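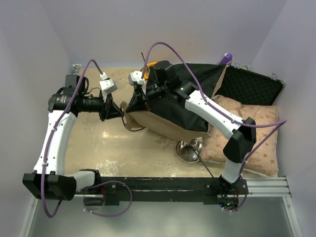

*A large beige and black fabric bag on a beige tabletop.*

## What a Seam Can Carry

A bag seldom fails in the middle of a panel. It fails at the seam, most often within an inch of a handle anchor, where the load turns a corner and the stitches take it one at a time.

Ffion Ruddock tests seams for Tandell, a contract lab. Her standard pull uses a strip of 12-ounce cotton canvas joined with a plain lapped seam. In the June series, strips sewn with spun polyester thread parted at a mean of 115 pounds. The same seam in bonded nylon held to 300, and by then the cloth was tearing along the needle holes.

Stitch length matters less than most makers assume. Going from eight stitches per inch to ten raised the breaking load slightly. Going to 14 lowered it, as the holes began to act like a perforated line.

Fatigue is a separate problem. Ruddock's cycling rig lifts and drops a fixed weight until a stitch lets go. A box-and-cross anchor lasted 1,980 cycles, and a single bar tack lasted 1,204. Backing the tack with webbing closed most of that gap.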